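3. Materials and Setting

3.1 The table

All sorting and storing sessions took place at a single table in the ground-floor room at Skusthorpe. The top is pale gray-white and matte, with no pattern or seams in the working area. We chose it after a pilot in which a wood-grain top made it hard to judge, from session records alone, where a piece had been set down. A plain surface also kept participants from using marks on the table as placement guides, a habit we saw often in the pilot and could not separate from the effect of the holders themselves.

Light came from the ceiling fixtures and from one window with its blind lowered. We did not try to remove shadows. In an ordinary kitchen or playroom a rack of dishes or game pieces throws a shadow on the table beside it, and people work around it without much thought. We wanted the setting to stay close to that. The ceiling lights stayed on through every session, including the Friday afternoon ones, which ended after the daylight had gone.

3.2 The discs

The objects to be stored were colored discs, all of one size and differing only in color. Discs have three properties that suited our purpose. They have no front or back, so a participant does not need to turn a disc to a correct face before putting it away. They roll when stood on edge without support, which makes the holder necessary. And they look like several things people already store upright, such as small plates, lids and game counters, so the task needed very little explaining.

Color was used only as a label. Participants were never told that one color mattered more than another. The set included two blues that were close in hue but different in strength, a lighter and a deeper one. This was deliberate. In earlier work with the Wekano sets, every color was easy to tell from every other, and participants sorted almost without looking. Adding a second blue slowed them a little at the point of choosing and gave us a clearer view of how they checked their own work.

Before each session the discs were wiped with a dry cloth and laid flat in a tray to the participant's left. The order in the tray was drawn at random from a list prepared in advance. Chipped or scratched discs were replaced between sessions from a spare set of the same make, and the replacement was noted on the session sheet.

3.3 The holders

Two kinds of holder were compared. The first, which we call the closed holder, is an opaque box with slots cut in the top. A disc dropped into a slot shows only its upper edge. The second, the open holder, is a clear rack in which the discs stand on edge in a row, one behind another, and can be seen through the side (Figure 2). Both were made for this study by Lachance to our drawings, and the distance between neighboring slots is the same in each.

The spacing needed some care. If discs stand too close together, people pull out two when they want one. If they stand too far apart, each disc leans and the row looks untidy even when nothing is wrong with it. Several participants in the pilot went back to straighten leaning discs again and again, and the time they spent on this had nothing to do with storing. The final spacing leaves a narrow gap between discs, wide enough for a fingertip at the rim.

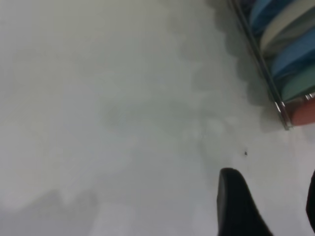 Figure 2. Open holder on the table, with five discs standing in a row: blue, cream, a second blue, sea-green and coral.

Seen through the clear side, the colors are slightly grayer than they are on the bare disc. We considered this a possible problem for the two blues and ran a short check before the main sessions. Adults who had not seen the set before were asked to name the position of the lighter blue with the rack placed at arm's length. Errors were rare, and most were corrected by the same person before the next trial began. We therefore kept the clear material as it was and did not switch to an open wire frame, which would have changed how the discs were supported as well as how they looked.

The bright glints at the corners of the rack drew more comment than the graying did. A few participants said they used a shining corner to find the end of the row. We have no measure of this and report it only because it may matter to anyone repeating the work with a frosted or tinted holder.

3.4 Position of the holder

The holder was placed toward the far side of the table and set at an angle, with the row of discs running diagonally to the table edge. A holder placed square to the table tended to be treated as part of the table, and participants lined up their tray and even their chair with it. At an angle it was handled more like an object that somebody had put down, and right-handed and left-handed participants could reach it about equally well.

The rest of the surface was left for the participant to use. We gave no instruction on this point. Some people moved discs straight from tray to holder. Others first laid them out on the table in the order they wanted, then loaded the holder in one pass. The second method is slower at the start, but it leaves fewer discs to be moved later, and we return to it in Section 5.

3.5 Procedure

A session had 2 parts, one for each kind of holder, with a break in between. Half of the participants began with the closed holder and half with the open one. Each part started with an empty holder and a full tray. The participant was given a card showing a color order and asked to store the discs in that order, first disc at the far end. When they said they were finished, the card was turned over, and after a short pause they were asked to take out one named color and hand it to the experimenter.

We recorded the order in which discs were placed, any disc that was moved after being placed, and the time from the naming of a color to the moment the disc left the holder. Moves were coded from the session records by two coders working separately. Where they disagreed, the record was viewed again by both together. Across all sessions 2812 placements were coded, and 2000 of these come from participants who completed both parts. The analysis in Section 4 uses only this smaller group.

Practice trials were not counted. Each participant had one with each holder, using a shorter row, and could ask questions during it. The most common question was whether the discs had to be evenly spaced. The answer given was always the same: any slot could be used as long as the order was right.

3.6 Limits of the materials

The discs are light, clean and all alike in shape. Household items stored on edge are seldom like this. Pan lids have knobs, plates are heavy and may be stacked in mixed sizes, and both are often put away by someone thinking about something else. The Fusutham kitchen study, which used participants' own dishes, found far more items put back in the wrong place than we did. Our results should be read as a comparison between two holders under simple conditions, and the error rates should not be carried over directly to a home.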